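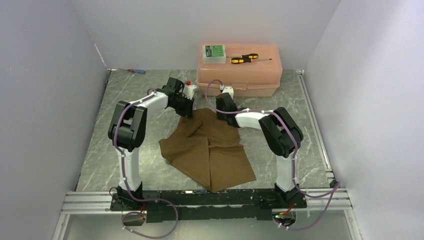
Fig. 1. Both arms over the brown cloth, toolbox at the back.

Huteo: two-arm cloth folding
Project report, Otden Robotics Club
April 9, 2024

1. What we wanted to do
Take a crumpled cloth, get it flat, fold it in half. Two arms, one cloth, no help from a person once it starts. We called the whole thing Huteo. The left arm is Granda and the right one is Bravo, and those names are all over the code so we use them here too.

Last year's group did pick and place with blocks. Blocks stay the shape they are. Cloth doesn't, and that turned out to be most of the project.

2. The rig
Both arms are bolted to one long black plate on an aluminium frame, so they can't shift against each other. We had them on separate plates until February and had to redo the calibration every time somebody leaned on the bench. One plate fixed that. Should have done it first.

Grey walls left, right and back. Floor is the marble pattern panel. Not ideal, the white veins got picked up as cloth edges for a while (see 4) but it was the panel we had and it is flat.

Cables are purple, clipped along each arm with small white clips. Leave slack at the elbow joint!! Our first go was too tight and Granda pulled its own plug out on a long reach. There is still a loose loop hanging off the front, needs tidying.

3. How a run goes
Cloth gets dropped in by hand, any old how. Program looks for two corners, or the nearest thing to a corner. Granda takes the left one, Bravo the right. Both lift, move apart slowly until the cloth goes tight, then lay it down towards the front. If it looks flat enough it tries the fold. If not it starts again, up to 3 goes, then it stops and beeps.

Lift height is 215 mm. Lower than that and the bottom of the cloth drags, higher and the arms are nearly at full strech and start to shake.

4. Results
We did 100 runs with the brown cloth. Flattening worked in most of them. The full fold worked in 14. That is not a lot, we know.

Main problems:
- grabbing two layers at once, by far the worst. A folded over flap looks just like a corner to our program
- grabbing nothing, gripper closes a bit above the cloth
- both arms going for the same corner. We put in a rule that Bravo waits, which made it slower but stopped the knocks
- marble veins seen as edges. Mostly gone after we changed the colour threshold

Soft pads on the gripper tips helped with the second one in a short test. Not in the numbers above becuase we ran out of time to do the whole set again.

5. Still to do
Check for double layers by rubbing the fingers together a little before lifting. A thinner cloth, then a stiffer one. Shorter wait for Bravo. Write down the calibration steps properly, at the moment they are in three different chats.

Code and the run log are in the club folder under Huteo. Use the newest calibration file, the older ones are from when the arms were on separate plates and will drive Bravo straight into the floor.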